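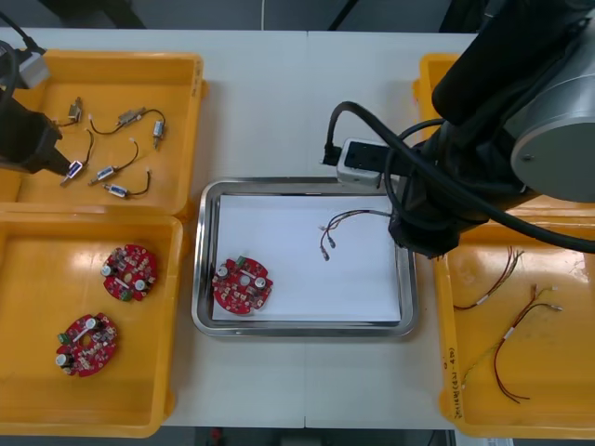
Covesside Stacking Bins, Medium – Four Weeks In

Posted Feb 11, 2020

I needed something to hold small parts at the bench. For years I used coffee cans and the bottoms of milk cartons, and the result was that I could never see what was in anything without tipping it out. In January I bought a set of the Covesside medium bins, the open-front kind, and a single steel tray from Otmont to use as a catch tray while I have something apart.

My work is mostly lamp and small appliance repair. That means cord ends, switches, sockets, strain reliefs, set screws and a lot of short lengths of wire. None of it is heavy, but all of it rolls or tangles.

Size and fit

The mediums are deep enough that a handful of sockets doesn't spill over the front when you pull the bin toward you. They are too deep for set screws. With set screws you end up scraping along the bottom with a fingertip, and the inside corners are square enough that the last few get stuck there. I moved mine to the small size after a week and that fixed it.

Width is fine. Two mediums side by side take up about as much bench as a dinner plate. If your bench is shallow, measure first, including the lip on the front, which the listing leaves out of the depth.

Stacking

They stack two high with no trouble. At three high the top one is loose enough to wobble if you reach in without looking. The feet sit in a groove along the top edge, and the groove is shallow. I had a set of Myung bins at my old shop in Purkthorpe with a proper click when you set one on another, and I miss that. The Myung ones cost more and the plastic went brittle near a window, so it's a trade.

Hanging

There is a lip on the back for a wall rail. The rail is sold separately. I bought it, put it up with the screws that came in the bag, and then took it down and put it up again with better screws. The ones in the bag are soft and the heads strip. Once it was up properly it held everything I put on it. Lifting a full bin off takes two hands, one to tip and one to lift. After a few days you stop thinking about it.

Labels

Each bin has a slot for a paper card. The cards supplied are thin and curl. I cut up a manila folder and those have stayed flat. The slot is a tight fit for anything thicker than that.

Cleaning

Dish soap and warm water takes off dust and hand grease. Contact cleaner left a dull patch on one bin where I let it sit. The bin is still usable, but wipe it off right away if you care how they look. Pencil marks come off with an eraser. Permanent marker does not come off with anything I own.

The Otmont tray

I'll keep this short, as it's really a separate purchase. It's a plain steel tray with rolled edges. Screws make a noise when they land in it, which I like, because I know they landed. It slides on a smooth bench, so I put a scrap of drawer liner underneath. No rust so far, and I have not been careful with it.

What I'd change

A deeper groove for stacking. Rounded corners inside. Better screws with the rail, or no screws at all and a dollar off. The divider that comes with the medium bin is also a bit short, and thin wire slips under it. I ended up taping mine along the bottom.

Would I buy them again

Yes for the medium and small. I tried one large and sent it back – it took up too much room and I had nothing to put in it that didn't already have a drawer. The return went through fine, though I paid the shipping.

If you already own bins that stack well, I wouldn't replace them with these. If you're still on coffee cans, start with the mediums and skip the rail until you know where you want it.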